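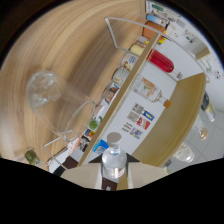
The after-hours robotics club at Susville College has 12 members, one long table and a shelf of bottles that has to be put back in order every time somebody finishes a run. Most of this term has gone on one job: getting things on and off that shelf.

Beca Sayce, 17, joined last August with no interest in programming. She had been building sets for the drama department and wanted to use the workshop. Now she keeps the club's logbook, a ring binder with a page for every session.

"You do the same move over and over," she says. "Pick up, put down. Then you change one thing and do it again. The first month I thought I'd go mad."

The members work with hand-held grippers, squeezing the fingers shut by hand while a camera on the tool records the view. The recordings are used to train the arm the club will take to the Mondport schools' final. Teams there are given a shelf they haven't seen before and 13 minutes to tidy it.
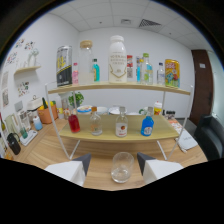

The club's practice shelf, with bottles on both boards and cans on the top one and a glass tumbler on the table in front.

Clear glass is what everyone complains about. Cans are easy, according to Sayce, and so is anything with a big label. A tumbler shows you whatever is behind it, and the software has a habit of aiming for the wrong place.

Cledwyn Ifans, who teaches design and technology and started the club six years ago, won't let them leave the glass out. The Mondport judges like it too much, he says. He also makes members swap places after every 6 runs, left-handers included, so the recordings don't all come from one person's wrist.

The club hopes to have some 3000 runs saved before the final. Sayce thinks they will get there if exams don't eat the last fortnight -- Ifans is less sure. 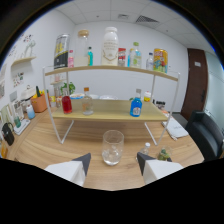 Stindis and after

The arm itself is called Stindis, a name left over from a team that has long since gone to university. It was bought second-hand and its elbow joint has been rebuilt twice. Ruddock, a local engineering firm, cut the newest bracket and charged the club for the metal only.

Sayce will be on the controls at Mondport. She has applied for an apprenticeship at Ruddock and expects to hear in August.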